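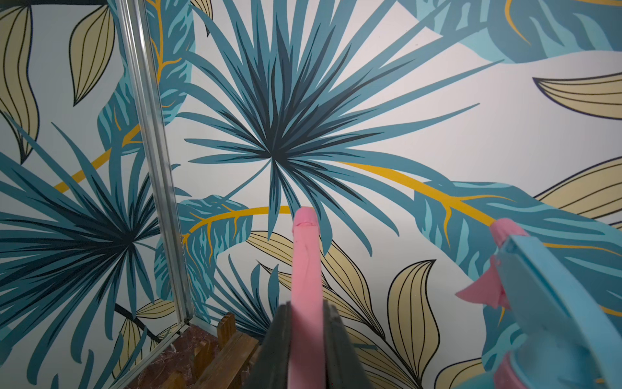
*La pince devant le papier peint tropical, tout près de l'angle.*

Otakar Baláž a un carnet à spirale, et dans ce carnet, des règles. Je m'attendais à ce qu'on parle moteurs et algorithmes (j'avais même révisé !), et on a passé la première heure sur l'usure des doigts de pince. « Regarde le bout, là, la petite entaille. Tu notes, tu ne discutes pas », me dit-il en me tendant un café.

Chez Lirkier, il s'occupe des règles d'emploi des bras mobiles, ceux qui sortent de l'atelier pour aller dans de vrais intérieurs. « En atelier, tout est gris et tout est plat. Chez les gens, tu as des palmes bleu nuit sur le mur, une baguette en alu qui brille, du marbre par terre. Ma première règle, c'est la vitesse : près d'une paroi, 50 millimètres par seconde, et on n'en parle plus. »

Je lui demande si ce n'est pas un peu lent. Il rigole. « C'est horriblement lent ! Le client s'ennuie, l'opérateur aussi. Tant mieux. »

La deuxième règle concerne les patins, ces embouts souples qui touchent les objets. Chez lui, on les remplace tous les 2 000 cycles, avec un contrôle à l'œil tous les 500, et le moindre bord effiloché part dans le registre. J'ai vu le registre, tenu au stylo, sur des fiches Padex qu'il commande par cartons entiers. Pourquoi pas un tableur ? « Parce que le tableur, tu le remplis le vendredi, de mémoire. »

Il y a eu des disputes, aussi. Avec l'équipe de Candau, il s'est écharpé pendant des semaines sur l'arrêt d'urgence : eux le voulaient sur la tablette, lui voulait un vrai bouton, à portée de main de la personne qui surveille. Il a gagné, et il en est encore tout content.

Sa liste compte 14 points. Celui qu'il préfère est le dernier : tout opérateur peut interrompre un essai sans donner de motif. « Même le stagiaire. Surtout le stagiaire, d'ailleurs, il a encore peur, lui. »

Je suis repartie avec une photocopie de la liste, tachée de café. Le point 9 est illisible, il doit me le renvoyer mardi.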